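Search this site
Enter keywords

The Peg Comes First

At Lerton Technical College, a student club is teaching a simulated arm to do one small assembly job

25 October 2025

14 shares | 1 comment

The robotics club at Lerton Technical College has one real arm and eleven members who want to use it. For most of the year they don't. They work in simulation, on a row of desktop machines in the electronics lab, and the arm stays under its cover until a program has earned its turn.

The rule dates from June, when the club signed up for the Andis Cup, a regional contest for two-year colleges. The Cup sets a single assembly task each season. This season's is a peg task: find the peg, grip it, lift it clear, carry it to a socket and seat it. A run has a limit of 100 seconds. Teams submit their software first, and it is run 300 times in the simulator with the starting position shifted a little each time. Only teams with a score of 76 percent or better are invited to bring hardware.

The first version the club wrote scored well below that. It treated the peg as a fixed target and drove the gripper straight to it. When the starting position moved by the width of a fingertip, one finger landed on top of the peg and the run was over.

The second version looks before it closes. It takes a view from close to the palm, finds the two sides of the peg, and moves the gripper until the gaps on the left and right match. Then it closes. Students spent most of the summer on that one step. A good part of the time went to shadows, which the early code kept reading as edges. Their fix was to change the lighting at random between runs, so the program stopped relying on any one pattern of light and dark.

Club meetings are quiet. Members work in pairs, one typing and one watching the view from the gripper, and they switch every half hour. Failed runs go into a shared log with a short note in plain words. "Closed early" is the most common entry. "Tipped it" is next. A few say only "no idea," and those get looked at first at the following meeting.

The simulator is a free package called Nomura that the contest organizers hand out to every team. It is slow on the lab's older machines, and 3 of them can't run it with shadows switched on. Students leave long batches going overnight and read the results before morning classes. In September a power cut wiped out a full batch, and the club now saves its results after every run.

Not everyone joined for the programming. Two members are in the machining course and have been making a practice set of pegs and sockets for the real arm, to the drawing in the contest rules. The clearance is tight. Their first socket came out oversize, and it is still used on open days, when visitors get to drive the arm by hand. Others came over from the electronics program and look after the wiring, the power supply and the emergency stop.

What the simulator leaves out is a regular subject at the meetings. The real fingers flex. The real motors warm up over an afternoon and respond a little differently at five than they did at two. Last season's team passed the software round with a good margin and then dropped the part on its first two hardware attempts. Its members had tuned everything to a perfectly stiff gripper. This year's group has added random friction and a small delay to the simulated joints, and their scores fell as soon as they did. They kept the change.

The college pays for the room and the electricity. Zasow, a local machine shop, gives the club offcuts and the use of a grinder. Software entries close before the winter break, and the club plans two more full batches before sending theirs in. Work on the socket half of the task – lining up, pressing down, letting go – has only just started.

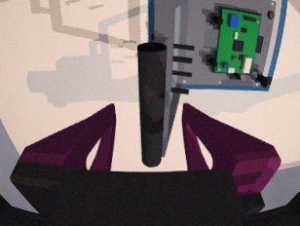 1 comment

Andis_alum
We did the Cup two seasons ago and I'd say start on the socket now. Picking the peg up took us a month and seating it took the rest of the year. Adding the delay was the right call even if the score drops. Ours looked great until we plugged in the real arm. Does the log get shared with other schools?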